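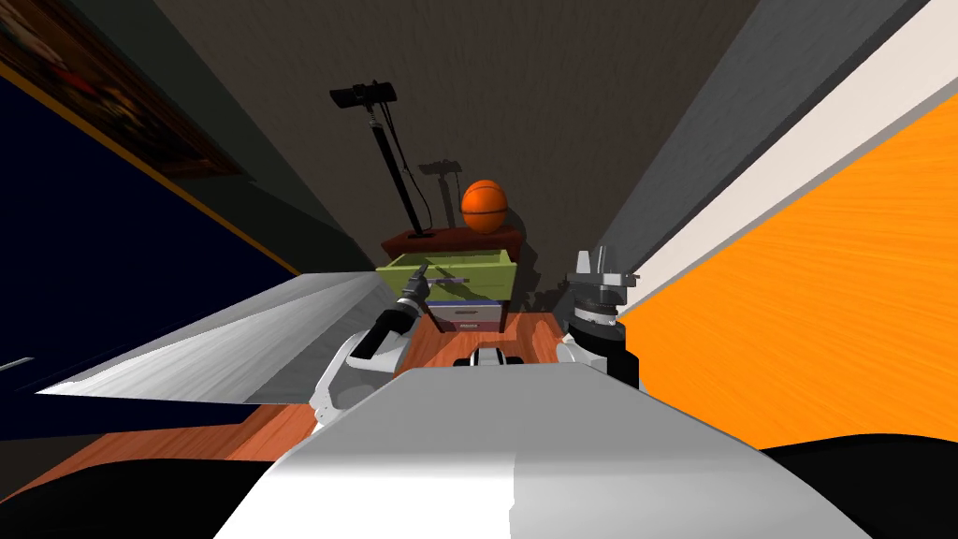 Ask the regulars behind the Jasamside goal and they will tell you that the trouble with Flerkerell's corners is that everybody in the ground knows where they are going. Near post, flicked on, hope for the best. A reader wrote to us in August to say much the same thing, only with more capital letters, and I'm afraid I had to agree with every word of it.

Flerkerell took 127 corners last season and scored from 3 of them, a return that would have any manager chewing his scarf. Jasamside, with a smaller squad and a pitch that slopes like a village green, got 14 goals from theirs — and most of those came from one simple routine, with a short pass, a second man arriving late and the ball clipped to the far side where the big lads were waiting.

I went along to the Kerekes ground to watch the two of them meet in the Uker Cup, on one of those damp evenings when the tea goes cold before you've found your seat, and there it was again. Jasamside went short and scored. Flerkerell went near post, and then near post again, and the home keeper came out and caught both as comfortably as you'd pick up the morning paper.

They do have a lovely left-footer who could drop a ball on a dinner plate, and I'd dearly like to see him given a go at the replay.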